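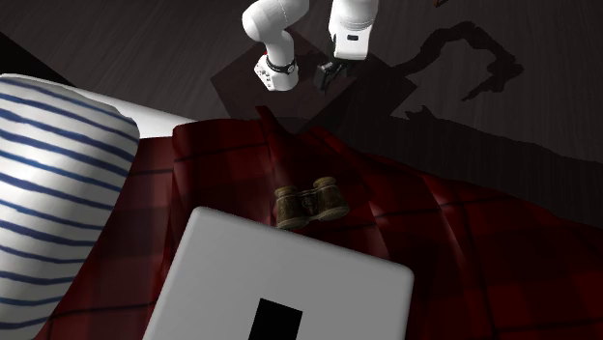
Mekdes Fikre wrote:
Fine, but how many takes did you throw out before you kept one? That is the part I always want to know when somebody posts a teleop set.

zpascu wrote:
I kept 342 out of 565. Most of the rejects were me closing the fingers too early. Task is "pick up the binoculars and put them on the brown platform." I'm driving the arm in sim with a handheld controller, one hand, trigger for the gripper. The layout gets shuffled between takes. The blanket stays because I want something soft and wrinkled under the object.

costel_s wrote:
That reject rate is high for one object. Are you tossing takes where you missed and then recovered? If you missed, backed off and got it on the second try, I would keep those. They're the only place the policy ever sees what to do after a miss.

zpascu wrote:
I tossed them, yes. The Jisia guide says clean demos only.

costel_s wrote:
The Jisia guide was written for peg insertion on a bare table. I wouldn't follow it on cloth.

Ifor Ifans wrote:
Going to disagree with Costel. I kept all my recoveries on a similar set last August and the arm learned to miss. It would go down short, open, back up, and then do the grasp. Every time. It had seen me do it so often that it thought it was part of the job. I cut them down to 13 and it mostly stopped.

costel_s wrote:
How many did you have before the cut?

Ifor Ifans wrote:
Close to half the set. I was new on the controller.

costel_s wrote:
Well, half is too many. I'm not saying half.

Ifor Ifans wrote:
You said keep them. No number.

piroska_m wrote:
You can trim them. Cut the take right after the bad close, so the clip starts with the fingers in the wrong place and shows only the fix. You get the correction without teaching the mistake. Gollora has a trim tool for this but any script will do it, you just need the gripper state per step.

zpascu wrote:
I have gripper state and joint angles at every step, so that's doable. I didn't delete the rejects, they're in a separate folder.

Mekdes Fikre wrote:
Good. Never delete them.

Second question. Where do you grab? Two short barrels and a bridge in the middle is three possible grasps. If you switch between them with no pattern, the policy can average them and close on nothing useful.

zpascu wrote:
Mostly the bridge, sometimes the right barrel if the left one has sunk into a fold. I didn't write down which.

Mekdes Fikre wrote:
Pick one and stick to it, or at least have a rule that depends on something the cameras can see. "Barrel when it felt easier" is hard to learn from.

costel_s wrote:
A diffusion policy will handle two grasps fine. That averaging problem is mostly for plain regression.

Mekdes Fikre wrote:
She hasn't said what she's training.

zpascu wrote:
Plain behavior cloning for now. I wanted a baseline before I tried anything bigger.

Mekdes Fikre wrote:
Then one grasp. I'd go with the bridge.

Ifor Ifans wrote:
Agree on the bridge. Also watch your pauses. With a handheld controller people stop above the object to line up, and the policy learns to stop there too. Sometimes it never starts again. I drop any step where the arm moves less than a set threshold and the gripper isn't changing.

piroska_m wrote:
Careful with that one. If you drop steps while the fingers are still settling on the object, the lift starts too soon. Leave a few steps in after each close.

Ifor Ifans wrote:
True. I leave five.

costel_s wrote:
Does the big stuff in the layout ever get in the way of your camera? When I did this on the Drostness bench setup, I had a tall object hiding the target in a bunch of takes. I could see it fine because my operator view was different from the one I was recording. The policy couldn't.

zpascu wrote:
I drive from the same view I record, so if it's hidden from the policy it's hidden from me too. Depth is the hard part that way. That's where most of the early closes come from, I can't tell how high the fingers are off the cloth.

costel_s wrote:
Add a wrist camera, give it to both of you. I bet your rejects drop a lot.

zpascu wrote:
Plan for this week: wrist view on, bridge grasp only, trim the old recoveries the way Piroska said and mix in a small number. I'll record a new batch and train with and without the recoveries so we can stop guessing.

Ifor Ifans wrote:
Same seeds for both runs please.

zpascu wrote:
Same seeds. I'll post the success counts in this thread.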